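**Lostness Hard Wax for Dining Tables**
Carbone, 100 ml tin, clear

Lostness is a wax for indoor tables that people eat at. It was named by Carbone's founder, who declined to say why and then retired. We have asked for a new name several times and been sent more labels.

It goes on as a soft paste, dries to a low sheen and can be buffed up to a gloss by anyone with the arms for it. It will not make a pine table look like mahogany. It will not get rid of burns, fill a gouge or hide the place where a child wrote a name with a fork. It puts a thin coat between the wood and your dinner, and after that it needs doing again.

### What it's for

- Dining tables, side tables, desks and sideboards
- Oiled or bare wood that has been sanded and dusted
- Lacquered and varnished tops, as a thin top-up only

Do not use it on floors. It says so on the lid, in red, thanks to a hallway in Testmont and a very quick descent into the umbrella stand.

On a table that's already glossy you need far less than you think. Most of the tins that come back to us as "sticky" have been used on a varnished top by somebody being generous. A varnished surface has nowhere to put the wax, so it sits there collecting crumbs and the hairs of any animal you own. Put a dab the size of a pea on the cloth, work it along the grain, and stop while you still feel you're being mean.
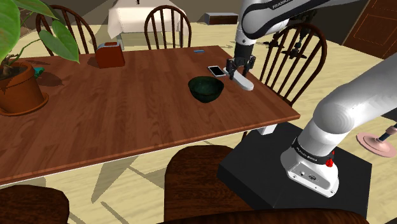

Concetta Farina writes that she has put it on the same table every May for years, that the instructions are too timid by half, and that a second coat never hurt anybody so long as the first was left alone overnight. She would also like the old tin back, the one with the lid you could open without a screwdriver. So would we. We've left her remark up, though on varnish we still say one coat.

### How to put it on

1. Clear the table. Properly, including the pile of post.
2. Wipe with a barely damp cloth and leave it to dry.
3. Try a bit on the underside first. If it goes blotchy, nobody will see it except the dog.
4. Rub in a thin coat with a lint-free cloth, following the grain.
5. Wait 70 minutes. It will look ready well before that and it's lying.
6. Buff with a clean cloth. An old cotton shirt does very well, once you've cut the buttons off.

You can eat at the table the next day. The coat goes on hardening for 14 days, and until then use mats for anything hot and mop up wine as soon as it lands. Red wine on new wax leaves a ring that we have not found a way of removing, and we've had plenty of practice.

### A note on colour

We sell the clear version only. Clear wax still deepens the look of wood a little, much as a damp cloth does, and reddish woods show it more than pale ones. If one part of your furniture is darker than the rest to begin with, it'll stay darker. Customers do sometimes wax the lighter part over and over in the hope that it will catch up. It won't, and you'll be buying another tin, so perhaps we shouldn't have mentioned it.

Sunlight is another matter. A table that lives by a window fades where the light falls and keeps its colour under the fruit bowl. Move the bowl now and then. Wax slows down wear but does nothing whatever about the sun.
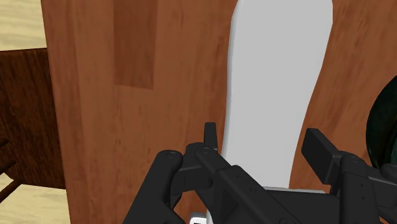
*Reddish-brown wood grain, with a darker strip at upper left.*

### Details

| | |
|---|---|
| Contents | 100 ml |
| Finish | Low sheen, gloss if buffed |
| Colour | Clear |
| Smell | Beeswax, then turpentine, then beeswax again |
| Storage | Cool cupboard, lid on, upright |
| Shelf life | Until it goes hard and cracks |

A tin that has gone stiff in a cold shed can be stood in a bowl of warm water. Don't put it on the hob or in the microwave. It's a metal tin full of wax and solvent and you can guess the rest. Spread used cloths out flat, outdoors, until they're dry before they go in the bin.

### Delivery and returns

We post from Skandavport, where the last collection goes early and the van driver doesn't wait. Unopened tins can come back for a refund. Opened tins can come back if there's something wrong with the wax, and please say what it is, as "disappointing" on a slip of paper gives us very little to work with.

Cloths are sold separately. The pack used to include one, but it was a bad cloth and shed blue fluff on everything, so we stopped.

*Page updated Dec 11, 2021: drying time corrected, lid complaint acknowledged.*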